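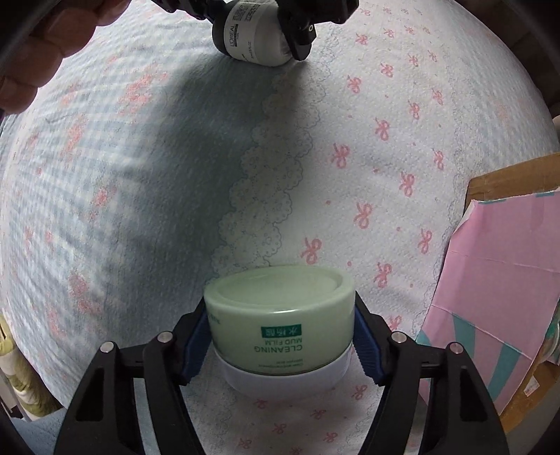
Shelf life and preservation of water-based creams
Speaker notes, January 2005

Slide 1 – Title
Wait for the doors to close. Thank Anju Sachdeva for the invitation. Say that questions on labelling law go to the afternoon session.

Slide 2 – Scope
Water-based creams and lotions in consumer packs. Balms and anhydrous ointments are out of scope. So are sterile products. I will use "cream" for any oil-in-water emulsion unless I say otherwise.

Slide 3 – Two clocks
A cream has two separate lives. The first runs from filling to opening and is mostly a matter of chemistry: oxidation of the oils, drift in pH, loss of fragrance, slow separation. The second starts when the seal is broken and is mostly a matter of microbiology. Labels often give one date and leave the customer to guess which of the two it refers to.
Do not get drawn into the open-jar symbol at this point. It comes up on slide 9.

Slide 4 – Where the water is
Microbes grow in the water phase. Preservative that moves into the oil phase is lost to them. A formula with a high oil content can pass on paper, at the right dose by weight, and still be under-preserved in the part that matters. Show the partition table. Read out the top row only.
Water activity: pure water is 1.0. Most bacteria stop growing below 0.9, moulds go a good deal lower. Glycerine brings it down, but at the levels people will put up with on their skin it does not do the whole job.

Slide 5 – pH
Organic acid preservatives work in the undissociated form. Benzoic acid has a pKa of 4.2, so at pH 6 very little of it is doing anything. The usual cause of trouble is a late change to the formula – someone swaps the thickener, neutralises it, and the pH goes up by one unit. The preservative line on the batch sheet stays the same.
Case: the Goel hand cream. Passed in the first round, failed on mould after the thickener change. Sakda Chuensuk traced it from the pH log. Give him credit here, he is in the room.

Slide 6 – Challenge testing
Inoculate, hold, sample at fixed intervals, count survivors. Bacteria, yeast and mould are handled separately. Results are given as log reduction.
Remind them that one log is 90 per cent, two logs is 99 per cent. Some of the audience will be from packaging and will not use this every day.
Limits of the method: one dose of organisms, in a laboratory, from known strains. Bathrooms supply small doses every day for months, from strains that have been living on fingers and in damp towels.

Slide 7 – The in-use study
208 packs of the same base cream, placed with households in October and collected at the end of the trial. Open-mouth jars, flip-top tubes and pump bottles. Jayson Rivera ran the placement and Lenuța Grecu did the plating.
Each pack came back with a diary sheet. We had 543 usable diary entries on storage and method of use. Point out that diary data are self-reported.

Slide 8 – Findings by pack type
Jars had the highest counts, tubes next, pumps lowest. The order held for both preservative levels. At the full level the gap was small. At the reduced level it was wide.
The inner disc in the jar made no clear difference. Most people throw it out in the first week.
Suck-back in tubes: when the wall recovers it draws in air and whatever is sitting on the nozzle. Use the Hekadon drawing for this, it is clearer than ours.
If time is short, skip the storage temperature chart.

Slide 9 – Period after opening
How a company gets to a number of months. In practice it is a judgement from the challenge test, the pack type and the expected rate of use. A 20 gram jar used twice a day will be empty well before it is unsafe. A large tub kept for dry elbows may last years.

Slide 10 – Recommendations
Measure pH on the finished batch, after final adjustment.
Repeat the challenge test whenever the thickener, the oil level or the pack is changed.
Test in the pack being sold. Glass laboratory bottles hide any preservative lost into plastic.
Set the open period for the slowest likely user.

Slide 11 – Acknowledgements
Vivek Rawat for the statistics. Wemimska for the empty packs. Allow seven minutes for questions.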